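Folding project: where we are in January

The Tirkari robotics club has spent this term on laundry. Njoroge Chege leads the folding group, which has seven members and works with hand-held grippers at a dining table. They take turns picking up clothes and cloths so that the club has recordings to train its own arm on later.

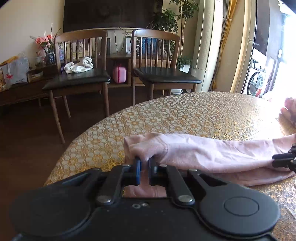 Blue fingers closed on the pink fabric, near the ribbed cuff.

Soft, stretchy items are giving the most trouble. Yoshinori Hirano has asked everyone to slow down at the start of each fold and to grip closer to the edge - three tries per item, then swap. The count so far is 398 recordings, and those with a dropped item are kept in a separate folder.

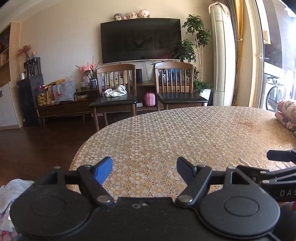 Two grippers at the table, with the folded floral blanket at the right-hand end.

Towels and blankets come next. Sessions last 20 minutes each, with a break between. Members who want to join the folding group should speak to Njoroge before the next club meeting. Please bring a clean towel or jumper with you.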